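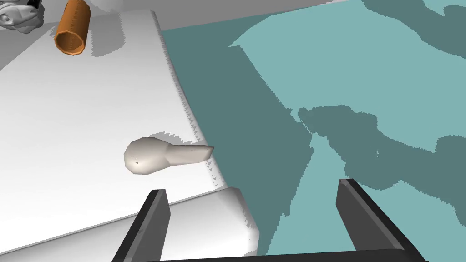
The Ternmont desk tidy began life as a pencil pot, and plenty of our customers still buy it for just that, though we hear of it holding paintbrushes, knitting needles, wooden spoons and, in one house, a great many toothbrushes. It is a plain, open-topped pot with a good wide mouth, so you can drop things in without looking up from your work. Orange is the colour people ask for most, and it does look very cheerful standing on a plain white table, particularly if the rest of the room is on the quiet side. If orange is a bit much for you, we also do the Ternmont in slate, cream and a soft moss green.

Sizes

The Ternmont comes in two sizes. The Tall is the one to have for rulers, long brushes and full-sized scissors. The Short suits crayons, rubbers, paper clips and all the odds and ends that otherwise go to live at the back of a drawer. Both have the same width at the base, so they sit neatly side by side on a shelf or windowsill.

Using it with the Dorer tray

If you share a desk, or have children doing homework at the kitchen table, do have a look at the Dorer tray as well. It has a raised lip and takes four Short pots or two Tall ones, and you can lift the whole lot away when it's time to lay for supper. Kavitha Mathew, who runs our packing room, keeps hers by the telephone with the address book tucked in beside it. The older Drakine tray is a touch narrower and will not take the Tall, so please check underneath for the name before you order extra pots.

Care

Wash by hand in warm water with a drop of washing-up liquid and dry with a soft cloth. Please keep it out of the dishwasher. Felt-tip marks usually come off with a damp cloth and a little patience – ink from a leaking fountain pen is another matter, and we'd suggest dealing with that straight away.

Ordering

Tall and Short pots are sold singly or in pairs. Orders placed before noon normally go out the same day, and delivery takes about 4 days. The Boonchu gift box can be added to any pair, with a handwritten card if you tell us what you'd like it to say (up to 19 words, please, as the cards are small).

Moss green Short: out of stock, more expected in March.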